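The Jewelry Tray, Sorted at Last
Gallery by Agathe Coste

My aunt Yetunde kept everything. Earrings from the market in Skorninberg, strings of beads from school fairs, a ring she swore came out of a cereal box (we still argue about that one). When she moved to a smaller place in August she handed me the lot in a cookie tin and said, "Make sense of it." So I did, over four very happy evenings, with a pot of tea and a soft cloth!

I'm not a collector and I can't tell you what any of it is worth. I just love looking at it. My favorites are below, with a line or two on each.

The green bangle
Jade, pale and a little see-through, and the one I always asked to try on as a kid. It was far too big for me then and slid right up to my elbow.

The long pearls
White, and long enough to wander clear across the tray. Yetunde wore them doubled for weddings and single for everything else, including gardening.
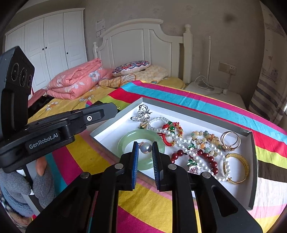
The beads come next, and I could have filled the page with them. Tobiloba thinks the dark red ones are the best of the bunch. I lean toward the bracelet with the yellow, orange and green stones, which goes with every summer dress I own.

The red string bracelet
Gold and green beads worked into it. Meron tied it on me one birthday when I was 13 and I refused to take it off for school pictures.

The silver brooch
So many curls! It used to live on the collar of a gray wool coat, and I'd love to find another coat good enough for it.

The two linked rings
One gold, one silver, with small stones. I've tried them on every finger and they only really suit the middle one.

The little charms
Green leaves and a pink flower. These are going on a chain for Roswitha, who has been hinting since spring.

There are six more pieces still in the tin, mostly clip-on earrings, and I'll add them once I've matched up the pairs. If you know a good way to restring old beads, please write to me, I'd love to learn.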